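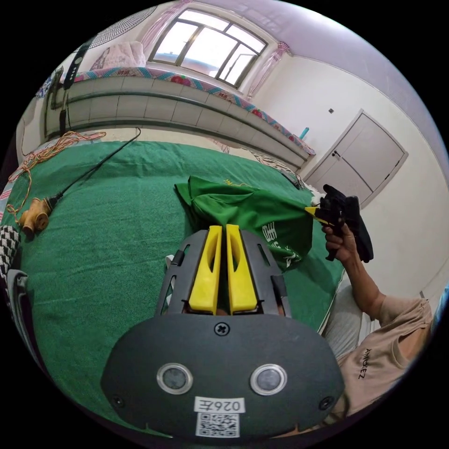
Green cloth with white lettering and a touch of faint yellow embroidery.

Annunziata Zanetti has mended clothes for other people since she was nineteen, and she still gets excited about a good elbow hole. "A hole tells you how somebody sits," she says, before I've got my coat off. "Right elbow gone and left one perfect? That's a person who leans on the desk and daydreams."

We meet at Clukwood, the mending shop she runs in Pruvstead with her brother Raffaele. It's eight in the morning and the kettle is already on its second boil. The shop takes in up to 100 pieces in a good month, and December is mad, she tells me, with everyone wanting their best jumper back before the relatives arrive.

Her grandmother taught her to darn on a wooden spoon (they did own a mushroom, but her aunt had it and wouldn't give it up). The first thing she ever finished was a grey school sock. "It was dreadful! A great lump under the heel. I wore it all winter and I limped, and I was so proud of it."

What I love about talking to her is how quickly she gets down to the stuff itself. Jersey is her favourite, which surprised me. Most menders I've met grumble about T-shirts, all that stretching and curling, but Zanetti lights up. She uses a ballpoint needle, a thin thread and a scrap of old tights behind the hole, and she steams it afterwards and never drags the iron. "People throw away a T-shirt for a hole you could cover with a pea. And it's always the soft one, isn't it? The one they've had for years."

Raffaele came into the business later, after a long spell in a bakery. He does the zips. "She hates zips," he says cheerfully, "so I have a job for life." He charges three pounds to replace a slider and can usually do it while you wait, unless it's a tent, in which case he'd like some warning.

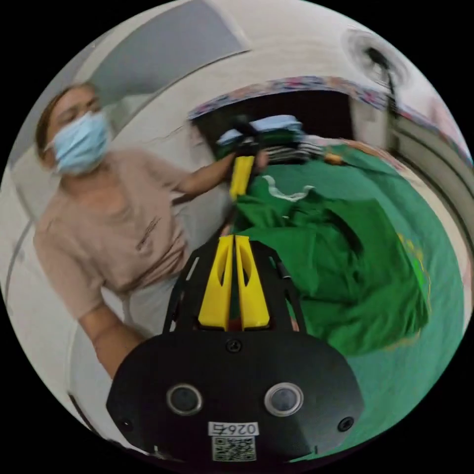
Reaching into a stack of folded clothes.

I ask about home habits, and whether any of us are storing our clothes properly. Zanetti laughs for quite a while. She isn't strict about folding. Heavy knits should lie flat, she thinks, and anything you wear weekly can live wherever you'll find it. Moths bother her more. Once a season she takes everything out, shakes it by the window and looks along the seams, and she'd like the rest of us to do the same with some music on.

Then there are the evening classes, which began with three pupils and a borrowed lamp. One of those first pupils was Ottavio Monti, now teaching the beginners himself. His group starts on buttons. "Everyone says they can sew on a button," Monti says. "Then I ask them to make a shank, and it goes very quiet."

The class has a button tin, naturally, and someone once tipped it out and found more than 400 in there. Zanetti's pick is a chipped blue one off a child's coat. She has been waiting years for a garment that deserves it.

Before I leave she turns back my cuff, finds the frayed bit I'd been hiding and tells me to bring it in next time. I've already put the shirt by the door.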